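Workshop notebook, Stinow Playhouse
July 2023
Wind machine, third attempt

Drum is off the stand again. The squeak we blamed on the axle is the crank handle, so I spent the morning greasing the wrong end of the thing. It is now a very well greased wrong end.

For whoever reads this later: the wind machine was built in 1925, according to the pencil on the inside of the left cheek, and was last used in a show when someone still thought brown was a good color for an auditorium. It's a slatted drum on an axle with a length of canvas over the top. Crank it and the slats rub the canvas and you get wind. The director wants it live, on stage, with an actor cranking in full view. We own a perfectly good sound system. I mention this once and will not mention it again until the tech rehearsal.

State of the drum: four slats replaced with ash from the offcuts rack. The old ones are pine, rounded over by use, and the new ones are square, so for now we have a wind that goes hush, hush, hush, CLACK. Sanded the new edges down to match by eye. Better. Now it goes hush, hush, hush, cough.

Spyros S. measured the gaps between slats and says they aren't even and never were. I was going to fix that. Then he pointed out that even gaps give you a hum with a pitch, and he's right, we had exactly that in May with the mock-up. It was close to a G and the musical director could not stop hearing it. Leave the gaps alone.
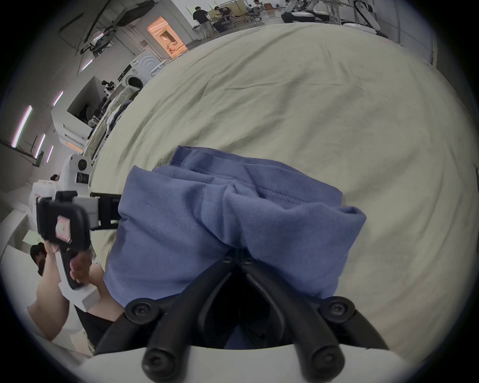
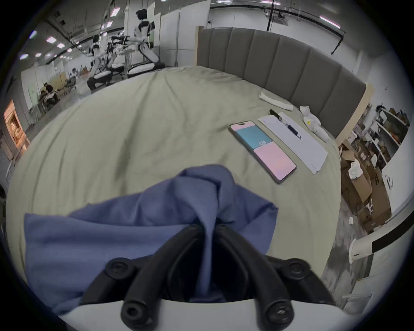
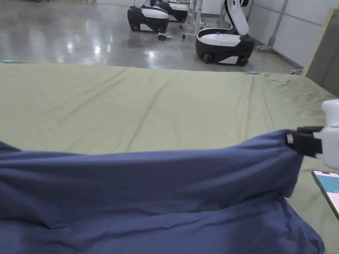
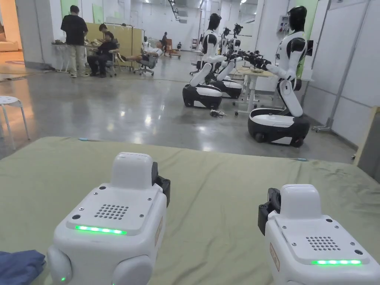

Entered by Dayana Echeverri, props and effects
Read over by Spyros Trajkovski, who disagrees with the part about the grease

Canvas tests. All on the same drum, same tension to start with, me cranking, Dušan sitting in row H with his eyes shut.

Old canvas, as found: the best low notes of the lot, and a hole in it I can put my fist through. Sheds a gray dust that tastes of 1925.

New canvas from Konstantinidis, unwashed: loud, papery. Dušan wrote "man folding a map in a car."

Same canvas, washed twice: softer, a decent gale if you crank hard. Dies away too fast when you stop. Dušan wrote "good, then bus leaves."

Same again with a coat of Mudix size on the underside: don't. It squeals, and the size comes off on the slats, and then you get to clean the slats. I have cleaned the slats.

Going with the washed canvas. To fix the dying away I hung a batten on the loose end in place of the fixed cleat, so the weight keeps it snug against the drum while it slows down. First batten too heavy, drum stopped dead. Second one is a broom handle and works very nicely. If you are looking for the workshop broom, see above.

Range is now from a draft under the door to something you'd bring the cows in for. It carries to the back of the house, all 497 seats, with the doors closed and the air handling off. With the air handling on, the back rows get a wind machine and a second, larger wind machine that we don't control. Senad is asking whether it can be shut down for the storm scene. He has asked before, about other scenes, and has the emails.

Crank side. The actor is left-handed. Our crank is on the right as you face the audience, and the director wants the face seen, so either the machine turns around or the actor does. Turning the machine puts the ugly cheek out front, the one with the pencil and somebody's shopping list. I think that's the nicer side. Designer to decide.

Cueing: Spyros T. has put the storm into Memex as one long cue with notes, so stage management can follow along while the lights do their bit. The notes currently read "wind," "more wind," "too much wind," "line." They'll want cranking speeds. I tried counting turns out loud while cranking and can report that it ruins the illusion and also the shoulder.

Still to do:
Crank handle bushing. The real squeak. Nylon if we have it, leather if we don't.
Feet. The stand walks upstage when cranked hard, a hand's width over the length of the storm. Rubber pads first, then ask about screwing into the deck, then be told no.
Guard over the axle ends. The costume has long sleeves and I have met actors.
Second canvas cut and washed as a spare, labeled SPARE, put somewhere it won't be used as a dust sheet.
Buy a broom.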